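Speaker notes — "House rules: good practice for hand-held gripper work in real homes"
Menumance community meetup, December 24, 2020

(Slide 1, title. Wait for people to sit down.)

Hi everybody, thanks for showing up on a day like this! I've got over 50 slides in my folder and I promise I'm showing you 9. I work on the rules side at Dresow, so yes, I'm the person who sends your episodes back with a note on them. Sorry about that.

(Slide 2)

Quick background. When we started the Akanda guideline we borrowed almost everything from our lab checklist, and the lab checklist assumes a bench, a fixed light and a block with a sticker on it. Then we went into bedrooms and kitchens and half of it stopped making sense. So in August we threw out the old numbering and wrote it again around the grasp itself. Squeezable food in crinkly wrapping was the case we argued over the longest.

(Slide 3. Leave it up for a bit.) 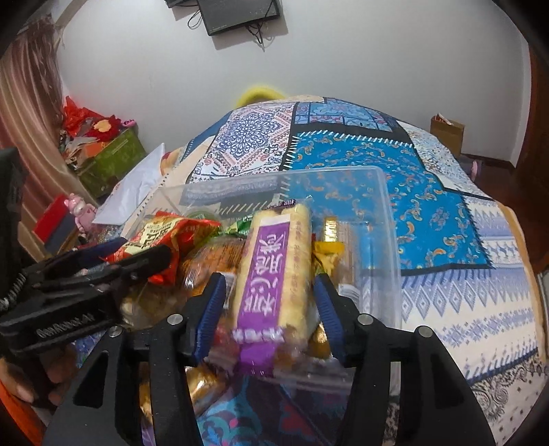

Two-sided grasp on a wrapped snack cake, ribbed pads on either side.

So, rule one — pads on opposite sides, and close slowly. Soft cake has no business being gripped like a soup can. The rule says to stop closing once you've got contact on both sides, lift, and only then add pressure if it slips. People ask me for a force number here and I don't have one I'd defend in public. Write "soft" in the object field and go gently.

Rule two is about clutter. Don't tidy the bin before you start! I know it's tempting. If things are heaped, leave them heaped, and pick whatever you can reach with a clean approach. The one exception is anything sharp or leaking, and that comes out before the session and gets logged.

(Slide 4. Ask who has worked with two grippers. Usually a few hands.)

Rule three, two devices over one container. Call which side is going in. Out loud, every time, even if you've been working together all day. The waiting side holds outside the rim until the other one is clear. Stulter had this in their handbook before we did and we pretty much copied the wording (with permission, relax).
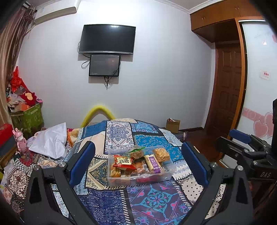

Rule four is privacy, and it's the one I'd fight for. You're a guest. Faces, mail, medicine, family photos: ask before you start, and let people move whatever they want moved. They can also stop the session at any point and don't owe you an explanation.

(Slide 6)

Reviews. We check 80 episodes per batch, and 70 have to pass or the whole batch gets looked at again. A dropped item doesn't fail an episode. A dropped item that's missing from the log does — please tell your teams this, it's the note I write most often.

(Slides 7 and 8, skip if we're running late.)

(Slide 9)

The draft is open for comments until the next meetup. Send me the cases that broke the rules for you, especially bags. We still don't have good wording for bags. Okay, questions!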